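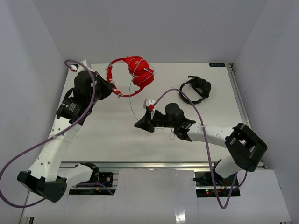
How do headphones make sound?

Hello, it's Svitlana Stetsiuk again! Last time I wrote about doorbells, and 11 of you wrote back asking about headphones instead. Good choice — I wear mine nearly every day, and I've had the same pair since I was at school.

Let's start with what sound is. When you bang a drum, the skin of the drum wobbles very quickly. It pushes the air next to it, and that air pushes the air next to that, all the way to your ear. We call those quick wobbles vibrations. Put your fingers on your throat and hum. Can you feel them?

Now for the clever bit. Inside each ear cup there's a tiny loudspeaker, with a thin round sheet that can move in and out. Behind it is a coil of wire and a magnet. Your music travels along the cord as electricity and goes into the coil, and the magnet pulls and pushes it, over and over. The coil shakes the sheet, the sheet shakes the air, and there's your song! A low note might wobble the sheet 40 times in one second. High notes are much, much faster.

The headband has a job too. It's springy, so it gives your head a gentle squeeze and keeps a cup over each ear (mine squashes my hair flat, but never mind).
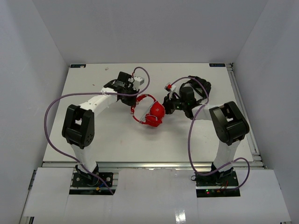 A plain white tabletop with pale walls around it.

Would you like to try something? Clear a space on a table, then press one ear flat against the top. Ask a friend to scratch the far end very softly with a fingernail. Now lift your head and listen again. It's louder through the table, isn't it? Sound can travel through solid things as well as air.

One last thing from me: keep the volume low. If you can't hear somebody talking next to you, turn it down a bit.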